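Cledus Hand Tool and Bench Arm
Joinery and woodshop kit

£2290 for the set, hand tool and bench arm together. Spare finger pads sold in pairs.

I make and sell the Cledus, and I also spend a good part of my week in workshops where it's being used, so you'll have to forgive me if this page wanders a bit. I did try writing a proper one with a table in it and got bored by the third row.

So, the short version. The Cledus is a gripper you hold in your hand and a matching gripper that sits on the end of a small bench arm. Your people do the job with the hand one, the arm picks up the job from what they did, and after that it can get on with the dull bit by itself. The fingers are the same on both, same pads, same spread, same feel when they close. If you can pick a piece up with the hand tool, the arm has a fair chance of picking it up too – and if you can't, you've found that out before you've bolted anything down.

Most of our sets go to small wood firms. Oprea took theirs in June for the block line at Dindarton, and they're the ones I go on about most because I was there for the whole first fortnight and drank an unreasonable amount of their tea. They make chunky wooden blocks for display stands and plinths, and every one has to come off the bench, get turned, and go into the tray for oiling. Two people used to do that all day. By the afternoon their wrists were sore and they were swapping hands.

What's changed there is quite ordinary. The same two people still work that bench. In the morning one of them does a run of moves with the hand tool if there's a new block size, and then the arm takes over the lifting and turning while they do the checking, the touching up and the oiling, all the parts that need somebody who knows wood. They stop it when they want to. There was a proper grumble in the first week about the noise of the arm (fair, we've changed the gear set) and another about who gets the blame when a corner gets dinged. The foreman settled the second one by saying the arm can have it.

I'd also say be straight with your staff before the box arrives. At Oprea the hand tool turned up on a bench on a Monday with no warning, and people thought what you'd think. It took a long chat over lunch to put right. The shops where it goes well are the ones where the people on the bench choose which job to hand over first, and it's nearly always the one that hurts.

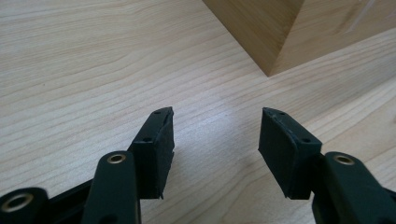
How long does it take someone to get used to the hand tool?

Most people are comfortable with it by the end of their first morning. Start with one size of block and slow, steady moves, then bring in the awkward shapes once closing the fingers feels natural.

Now, the pads. I get more emails about pads than everything else put together. They're rubbery and dark, and they're meant to be the soft part, so the wood wins and the rubber loses. The edges go ragged with use. A bit of fraying along the rim makes no difference to the grip, so please don't bin them early, but if a piece starts to slip when it's held square on, change the pair. Always both sides! One new pad and one old one will pull your work off to the side and you'll spend an hour blaming the arm.

Swapping them is a small screwdriver job. Don't do the screws up as tight as they'll go, just snug. Wipe the pads with a damp cloth at the end of the day, no solvents, and blow the dust out of the joints while you're at it. Sawdust and a drop of oil turn into a sort of paste in there, and then the fingers get lazy.

What it's good at: solid pieces with flat sides, sitting on a clear bench with a bit of room round them. It likes pale wood and dark wood equally. What it isn't good at: thin veneer, anything freshly oiled, and blocks pushed up against each other so there's nowhere for a finger to go. The shop at Mollotport bought one for sorting offcuts out of a heap and I talked them into a different job for it, which they've been kind enough to thank me for since.

In the box you get the hand tool, the bench arm with its clamp and stop button, 2 pairs of spare pads, the screwdriver and a printed guide I wrote myself. The clamp fits a bench top up to 55 mm thick. If yours is thicker, tell me when you order and I'll send the long bolts, no charge.

Each set is put together to order, so there's a wait, and I'll tell you how long when you get in touch. If you'd like to try the hand tool on your own bench first, I lend them out. You pay the postage back and that's it. Have a few different people use it while it's with you, including whoever is least keen – I learn more from them than from anyone.

Prices and box contents checked Saturday, February 3, 2024.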